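Josué Frota has spent the better part of October explaining to people that a bus passenger is not the same thing as a visitor.

"A bloke gets on at the harbour, gets off at the bakery, goes home with a loaf," he says. "For years we had him down as tourism."

Frota compiles the visitor survey for Clerkadthorpe, a coastal town with one good beach and a great many opinions about parking. This year's edition rests on 1668 completed forms, and its headline has gone down poorly with the motel owners: day trips are up, overnight stays are down, and the average guest who does sleep in town now stays 2 nights.

"They wanted 4," he says. "I offered to write it in a larger font." 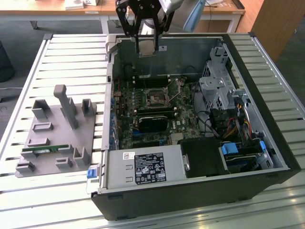
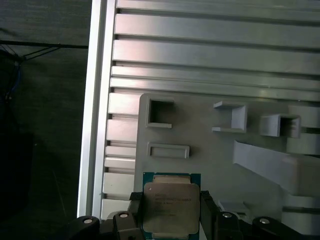
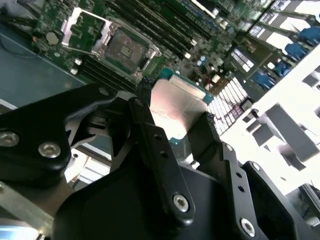 The trouble, as he sees it, is that day trippers are hard to love. They bring their own sandwiches, use the public loos and are back on the highway by five. Tarek Bensaid, who runs the Dretia guesthouse behind the surf club, puts it less kindly.

"I've got 118 breakfasts' worth of bacon in the freezer," Bensaid says. "You can't serve bacon to a car park."

He filled in the survey himself, under protest, and objects to being classed as "other accommodation". Frota is sympathetic – up to a point. The category was there when he arrived, and changing it would wreck the comparison with earlier years.

Would he holiday in Clerkadthorpe himself? Frota considers this for longer than the town's mayor might like.

"I'd do the day," he says. "Nice walk, fish and chips, home before dark." He has already filled in the form for next year, and is waiting to see which column he ends up in.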